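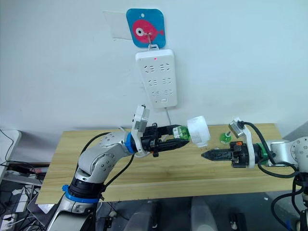

Jigsaws, again!

February 5, 2022

I finished the lighthouse. All 1,104 pieces of it, which is a strange number for a puzzle, but Nutstead cut theirs by hand-drawn pattern and you get whatever the pattern gives you. The box says 1,000 in big letters and then the real number in tiny print on the side. I love that.

I started it in the second week of January, when it was too hot to do anything outside before dinner, and I worked on it most nights with the fan going and the cricket on low. The edges went together in one sitting. Then came the sky. If you've never done a Nutstead sky, picture one colour that is secretly four colours, and you only learn to see them after a few evenings of squinting. By the end I could pick up a piece and know it belonged over the headland — such a good feeling!

The pieces are thick and they click. I did a Lundden one last winter (the harbour, 225 pieces, a nice quick thing) and the picture was gorgeous but the pieces slid about whenever I breathed near them. Their newer boxes are meant to be better, so I'll give them another go.

A few things I do differently now. I sort by shape before colour once I'm into the dull bits. I keep the lid out of sight for the last 10 pieces, just for fun. And I stop when I start forcing things, because a piece jammed in the wrong spot on a tired night cost me most of the next one.

Next up is the Ateş market scene, all spice stalls and awnings and patterned rugs. I've had it on the shelf since my birthday and I've been saving it. After that I'm tempted by the round one from Jonon with the moths on it, although a round puzzle has no corners and I do love a corner.

If you've done the moths, tell me how you started. From the middle?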